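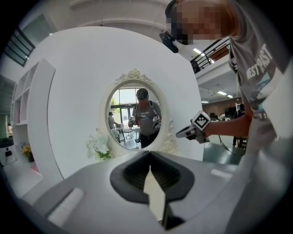 Re: [home-machines] Can they do the chores yet?

Dear all,

I read Vaughan's message on Thursday evening and I wanted to think before I answer. Vaughan Tamihana wrote:

> My sister runs the holiday flats at Haverford and she has asked me
> whether she should wait a year and buy a machine for the changeovers.
> Beds, bathrooms, mirrors, putting the chairs back. She saw a film of
> a robot folding a towel and she thinks the matter is settled. I told
> her I would ask the list. Can they do household chores yet, yes or no?
> And if no, what is missing? Please no sales talk, she has had enough
> of it from Gellov already.
>
> Vaughan

My short answer is no, not for the changeovers, and I would not tell her to wait. The long answer needs a little more space.

I have worked for two years on the teaching side. This means that people take a gripper in each hand and do the job themselves, and the machine later learns from the recordings. The gripper has the same fingers as the robot will have, so the person has to work with the same poor hands. I recommend this to everyone who has an opinion about robots. Try to pick up a wet cloth with two hard fingers and wring it. After ten minutes you have much more respect for your own thumb.

What goes well today is a task which is short and which always begins in nearly the same way. Cups from a table into a tray, for example. For our cup task we recorded 300 attempts, and the arm then did it well enough to show to visitors. For wiping a mirror we have 2,679 attempts and I am still not satisfied. The arm wipes the middle very nicely. It does not know if the glass is clean. A person moves the head to one side, sees the smear against the light and goes back to it. We had to explain this to the people making the recordings, because they did it without thinking and the movement of the head was not being used by the model at all.

Carved frames are worse. With a flat edge the cloth can follow it, but with scrolls and leaves you must push the cloth into the small places and not break anything, and you feel this more than you see it. Our grippers feel very little. I know that Gilo is trying a softer fingertip. I have not tested it myself, so I will not say if it is better.

The shop floor is a different matter, and here I disagree a little with what was written last month about Kelden. It was said that if a machine can load parts all night, then a kitchen is only a question of time. But at Kelden the parts arrive in a tray, the tray is always in the same place, and a man comes when something falls. In a holiday flat a child has left half a biscuit under the pillow. The machine needs to decide if this is rubbish, and then what to do about the pillow. I do not see that more hours of recordings will solve it soon, although I would be glad to be wrong.

So, for Vaughan's sister: a floor cleaner, yes, if she has no thick rugs. A good washing machine and a dryer with a timer, yes. For the beds and bathrooms she should keep her people, and pay them properly, as they are hard to replace in both meanings.

One question back to the list. Has anybody seen a machine put a fitted sheet on a real mattress, in a room where it had not been before? I do not mean a film with cuts. If you were present, please write to me, I would like to know how long it took and who put the last corner.

With kind regards,
Lev Zinchenko

Recent messages on this list

Re: Kelden night shift, who picks up the dropped parts?
Soft fingertips from Gilo, first impressions wanted
Re: Re: Dishwasher loading and tall glasses
Robot vacuum stuck on door sill again
Selling: 2 small arms, one with stiff wrist
Re: Can they do the chores yet?
October meeting, change of room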